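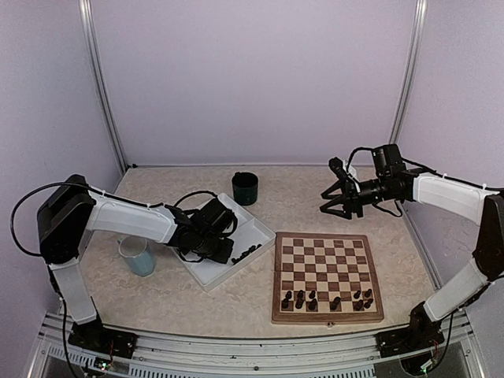
2023-05-15 – Chess set, sorting out storage. The box Hermine brought from Jeldale no longer closes, so the pieces need a new home before the set goes back on the shelf. Trying the shallow white tray for now. The black pieces bunch up in a line along one side of it, and the raised divider leaves a separate section that would do for the kings and queens. The board stays open and flat until the hinge glue from February has been checked.

To do:

- felt for the tray floor, ask Cyrill for an offcut
- count the pawns, both colors
- cups back to the kitchen – green one and light blue one

Lid still undecided.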